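3.2. Cambio de género y continuidad del timbre vocal

El corpus reúne 37 cantantes que grabaron primero en agrupaciones de metal y publicaron después como solistas en géneros de mayor difusión. De cada uno se tomaron fragmentos de ambas etapas, hasta un total de 200, transcritos según el protocolo de Akpan y Ajayi. Se excluyeron las tomas en directo y las maquetas sin fecha de registro.
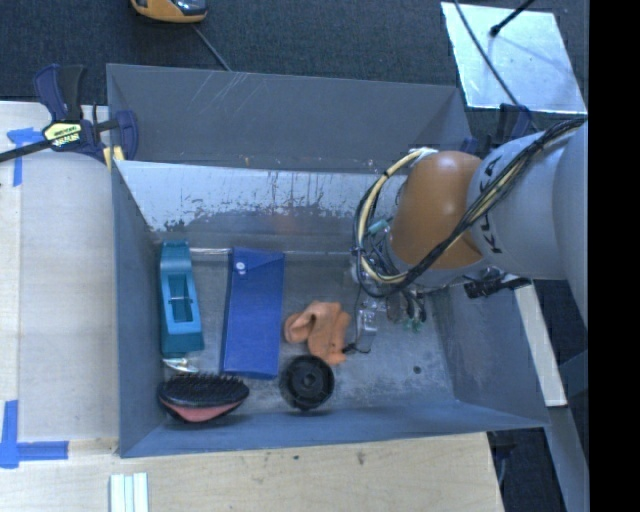
Figura 3. Brazo KUKA sobre un recipiente metálico gris.

La rugosidad vocal disminuye en la segunda etapa en casi todos los casos, mientras que el ataque de la sílaba inicial se mantiene estable. El caso de Mosoti es el más claro: en el álbum Stirkwood, de orientación melódica, conserva la acentuación de sus grabaciones con Vultstead. La codificación distingue tres capas (voz principal, coros y base instrumental), que pueden solaparse sin perder su identidad, del mismo modo que en la figura 3 el mazo de cables negros y crema cruza por delante del segmento gris y de parte de la articulación naranja. Cuando dos capas coinciden en registro, se anota solo la voz principal.

Los fragmentos del sello Enuvwood presentan una compresión dinámica elevada y se analizaron por separado. Su exclusión no altera el signo de las diferencias, aunque reduce la magnitud en los estribillos (véase la tabla 2).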